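Duswood Community Kitchen and Garden
Progress report to the Itden Fund, second period

The grant pays for the weekly lunch club, the seed library and repairs to the building on Toma Street. Work began in September and most of it is on schedule. The drainage is behind.

Lunch club
We served 932 meals in this period. Attendance dipped when the bus route changed, then came back once we moved the start to 12:30. Soup and bread remain the most popular choice. Food costs rose, mainly for eggs and cooking oil, and we covered this from the small reserve in budget line 4.

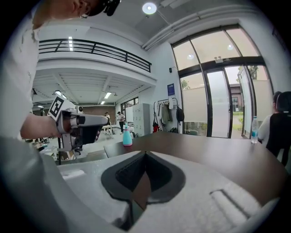 Head-mounted device and hand-held gripper in use.

Seed library
There are now 182 packets in the drawers. Beans, squash and lettuce go out fastest. Returns are low, as we expected in a first season, and we have added a short sheet on drying and storing seed. Germination tests on the older tomato seed were poor – we will replace that stock before spring.

Building repairs
The back gutter has been replaced and the kitchen door rehung. Fliltent, the contractor, found that the drain under the side path had collapsed along more than 52 feet.

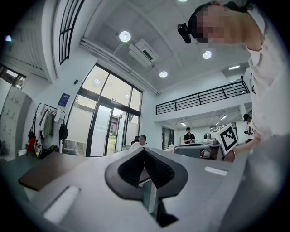 The original quote covered only the first section, so we have asked for a revised price. Until the drain is fixed, the side path stays closed in heavy rain and deliveries come through the front.

Garden beds
Garlic and onions are in. The two north beds were left under cover crop, mostly rye and clover.
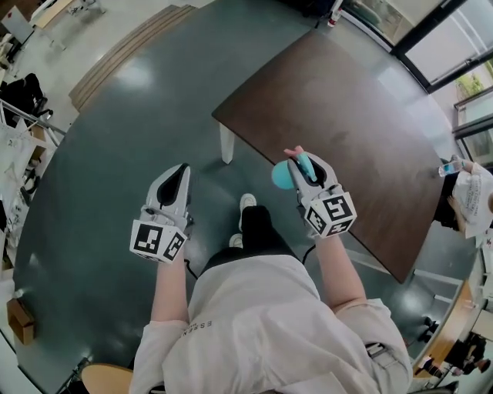 Compost delivery was late, which pushed the mulching back a few weeks.

Next period
We plan to finish the drain, reopen the path and order spring seed. We would like to move the unspent printing money to repairs – please confirm whether this needs a formal request.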